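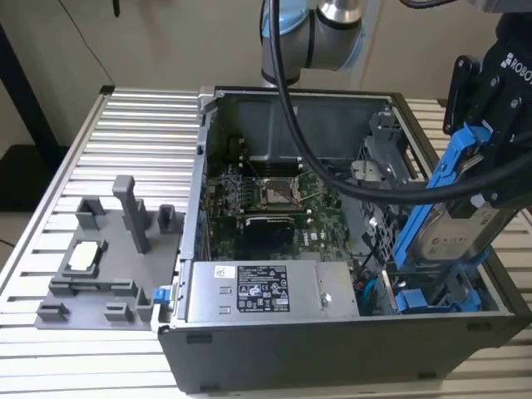

A desktop tower on its side with the panel off and the CPU socket open.

How to Clean Out an Old Desktop Before You Sell It or Give It Away

Reading time: 4 minutes

An old desktop is worth more clean than dirty, and a buyer who opens the case and finds a gray mat of dust will usually ask for money off. The job takes one evening. Most of it is done with a brush and a can of air.

Before you start

Copy off anything you want to keep. Photos, tax files, saved passwords and the mail folder are the ones people forget. Open the copies on another computer before you erase the originals.

Sign out of every account on the machine, including the browser and any paid software. Some programs allow only a set number of computers, and it is a nuisance to free up a seat after the machine is gone.

Erase the drive

Use the reset option in the operating system and choose the setting that removes everything and cleans the drive. On a large hard disk this can run overnight. If the drive held work records, take it out and keep it, and say in the listing that no drive is included.

Open the case

Shut down, switch off the power supply at the back and pull the cord. Hold the power button in for a few seconds. Lay the tower on its side on a firm table and remove the side panel. Put the screws in a cup.

Touch bare metal on the chassis before you touch anything else, and do it again whenever you come back to the table.

Clean it

Take the tower outside if you can. Work from the top down with short bursts of air, holding the can upright. Hold fan blades still with a finger while you blow on them. Use a soft dry paintbrush for corners and for the fins of the heat sink. Do not open the power supply. Blow through its grille from the outside and leave it at that.

If you are selling the processor separately, close the empty socket with its plastic cover. The pins inside some sockets bend at a touch, and a bent pin can make the board worthless.

Wipe the outside with a damp cloth and a drop of dish soap. Sticker glue comes off with rubbing alcohol, but try a hidden spot first.

Set a price

Look at what the same model has sold for, and ignore what sellers are asking. My own tower cost 2,599 new and went for 100 with the keyboard thrown in. Machines lose most of their value in the first 6 years, and after that you are mostly selling the case and the memory.

If it has no resale value, give it to a school or a repair shop that wants parts, or take it to an electronics drop-off. The one in Clatdale accepts 2 computers per household per visit.

Comments

mapleside: Do the reset before you clean. I did it the other way and had to plug everything back in.

Rollo_T: What about a vacuum? Mine has a small brush end.

deskdrawer: I'd stick with the air can. Vacuums can build up static.

Related

How to pack a monitor for shipping
Dekico label remover: is it worth buying?
What to do with a box of old cables
Cleaning a sticky keyboard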